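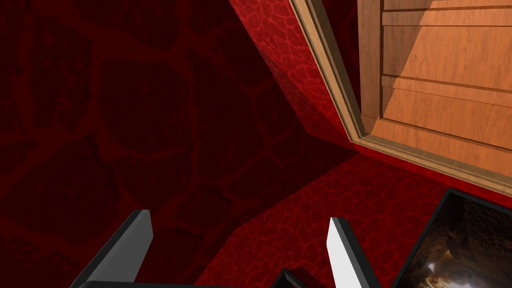 One of our rooms in red, as the gripper meets it.

Hello, and welcome to Genden. I started the company to make practice rooms for robot arms, and we now do that full time from two small offices in Nerodgate. The rooms are simulated, so you download one, point your own control software at it and get going. You can drop things all day and all it costs you is a reset.

Our main product is called Godari. It's a library of 523 household rooms with doors, floors, cupboards and all the bits and bobs people leave lying about, and you get a gripper view with every one of them. I used to train on plain grey test rooms and they drove me up the wall (my arm was brilliant in grey rooms and useless in my kitchen). So in Godari we swap the colours and surfaces around a lot. Red stone floors, caramel wood, tinted glass, odd shadows at odd angles. Some of it is frankly hideous and I wouldn't live there, but your software gets a proper workout!

Then there's Chu, the add-on pack for small and awkward things. It has 862 objects in it at the moment and we add more whenever a customer asks nicely. Eggs are my own favourite. They roll, they're smooth all the way round, and they're a fair test of whether your grip settings are any good.

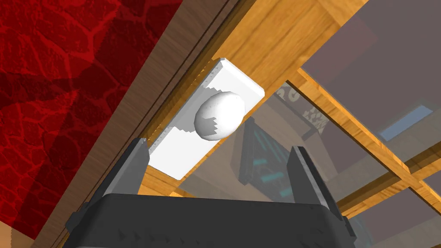
A white egg in its holder, with the fingers open.

What do you get for your money? A Godari licence covers one team and as many machines as you like. Chu is sold separately, though most people take both. Setting up takes nearly 20 minutes if you follow the guide, a bit longer if you're like me and skip to the end first. You don't need a real arm to start with, and plenty of our customers haven't bought one yet.

We do support ourselves, by email, and you'll get an answer from someone who has built rooms. If a drawer sticks or a plate falls through a worktop, send us the room number and we'll sort it out. The last big tidy-up went out in April and fixed most of the cupboard hinges, which had been bugging me for ages.

There's a free trial room on the downloads page. Have a play and let me know how you get on.

Page last updated 23 June 2024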